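Nerkby adds low-profile ear muffs to its range safety line
4/16/23

Nerkby has added a folding ear muff to its hearing protection line for shooters and shop workers. The new model, called the Bomoma, goes on sale in May through Goossens stores and the Goossens website. 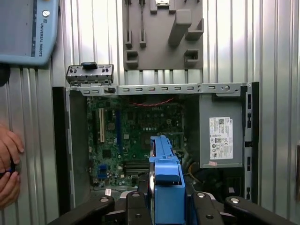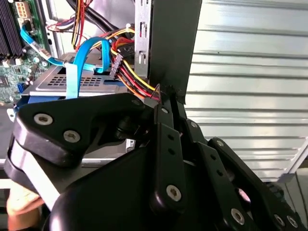 A desktop computer case with its side open.

What's in the box

The Bomoma ships with a padded headband, a cloth storage bag and a spare set of ear cushions. It weighs 14 ounces and comes in 5 colors — black, tan, green, pink and gray. The cups are cut narrow at the bottom so they stay clear of a rifle stock.

Price and availability

Nerkby has not set a final price. The first run is limited to 200 pairs, with a limit of 6 per order. Buyers who own the older Cisero muffs can use the new cushions on them, but the headbands do not swap. The Cisero will stay in stores until current supplies are gone.

Preorders are open now on the Goossens site. Orders placed in stores will be held at the counter for pickup.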